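mudflap207
Got back from the open day at Brudholm this afternoon and my feet are killing me. Best stop by far was the two-armed robot sorting rain boots. A heap of purple, teal, blue and beige ones, and it has to find the pairs. I stood there for 31 minutes – my wife timed it.
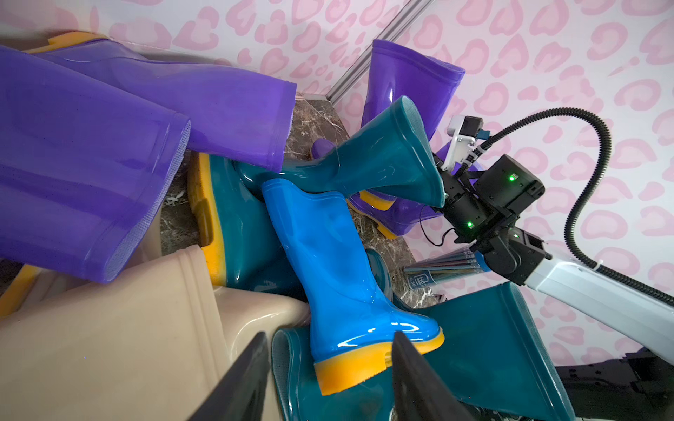
Anyway, Liette Gill was running the demo and she let people ask whatever they wanted, so I asked way too much. She said shiny rubber is a pain for the cameras.

colton_c
I was there in June and wasn't that impressed. My kid could do it in 2 minutes.

mudflap207
Sure, but your kid would quit after the first heap lol. I liked that it was slow! You could follow what it was doing.

drurnula_fan
Gotta side with Colton a little. Boots in rows looks great for visitors, but I'd want to see it with 3 sizes of the same color. The Bremik demo next door was more useful imo.

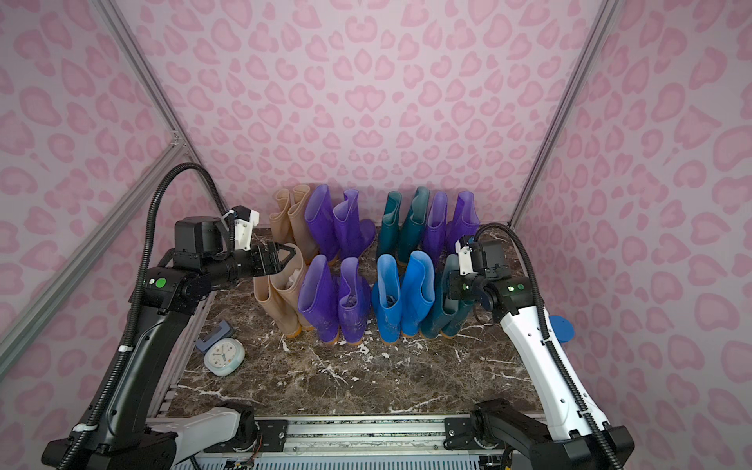

sfriesen
Do you need to book ahead for the next one?

mudflap207
Just the evening tours. Daytime you walk in and sign the sheet at the front desk.

colton_c
Parking is awful though, use the lot behind Bouchard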